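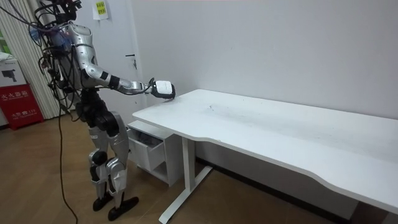
Readers of this blog will know that each February I set aside one entry for the grain and produce trade as it looks from the Florton district. The past season has given us more to discuss than usual, and I have tried to keep the remarks below to matters that growers and buyers can check for themselves.

The first concerns storage. The cooperative elevator at Florton announced before harvest that it would no longer accept sorghum at its east receiving pit. Growers who had relied on that pit were directed to the Orelau terminal, a distance of 20 miles for most of them. The cooperative's letter to members described the change as temporary. It did not give a date on which the pit would reopen, and none has been given in the months that followed. Members who wish to have the matter addressed at the annual meeting should submit their questions in writing, as the bylaws require.

The effect on hauling costs has been uneven. Farms with their own trucks absorbed the longer trip with some inconvenience. Farms that hire their hauling paid more, and several waited in line at Orelau until well after 9:00 in the evening during the busiest part of harvest. Orelau did extend its receiving hours, and its scale staff deserve credit for that. A posted schedule of wait times would have been a further help, and I understand the terminal is considering one.

The second matter is the dry bean contract offered by Setiawan, the processing firm that bought the old cannery property west of Orelau. Setiawan contracted 435 acres in its first season here. The terms were plain enough: a fixed price for 80 percent of the delivered crop, with the remainder settled at the market price on the day of delivery. Growers furnished their own seed from an approved list. The company provided field inspection at no charge.

I have read the contract in full and would draw attention to two provisions. One allows the buyer to dock payment for split and discolored beans according to a table attached to the agreement. That table was revised after the first contracts were signed, and anyone renewing this spring should confirm which version is attached. The other concerns rejected loads. Under the present wording, the grower bears the cost of hauling a rejected load away, even when the rejection is later reversed on a second sample. This seems to me a point on which the company could reasonably give way, and I have written to its office to say so. I have received an acknowledgment and will publish the substance of any reply.

Yields on the contracted ground were acceptable, considering the cool weather at planting. The fields north of the county road did better than those on the river bottoms, where standing water in early summer thinned the rows badly. A few growers replanted. Most of them judged that it was too late and left the stand as it was.

Fertilizer remains the largest single worry for the coming year. The price quoted locally for fall application was high enough that many people postponed the purchase, and they will now be buying at the same time as everyone else. I would encourage soil testing before any order is placed. The extension office still accepts samples by mail, and the form has been reduced to one page.

Finally, a word on the Trarkomum price service, which replaced the recorded telephone bids this winter. Subscribers receive the opening and closing bids from the participating elevators by text message. The service is accurate so far as I have been able to compare it with the posted boards. It does not yet carry bids for oats or for dry beans, and the Florton bid has on several mornings arrived after 10:00, by which time it is of limited use. Those who do not use a cell phone may still obtain the bids at the elevator counter, where a printed sheet is kept.

The next entry will cover the proposed changes to the irrigation district's assessment, including the question of how idle acres are to be counted. The draft rule is available for inspection at the district office during regular hours. Comments on it will be accepted until the end of March.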